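# Dukden 7 Refurbished Desktop Tower

Sold by Tisumico for office and school use. Every tower is stripped, cleaned and rebuilt to order.
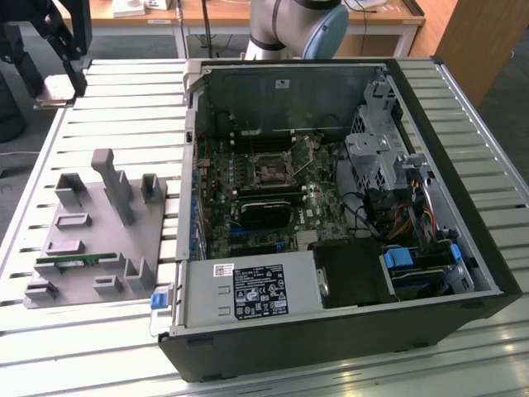

The standard build ships with a new power supply and a blank drive. Memory and processor are picked at checkout -- see the options list. Windows is not included.

- Part no. 222-D
- Price: $156, or $200 with monitor
- Warranty: 7 months, parts and labor

Orders placed in July ship a week later than usual. For bulk pricing, write to Gerardo Ruggiero in sales. Returns go to the Ploncombe warehouse -- keep the original box.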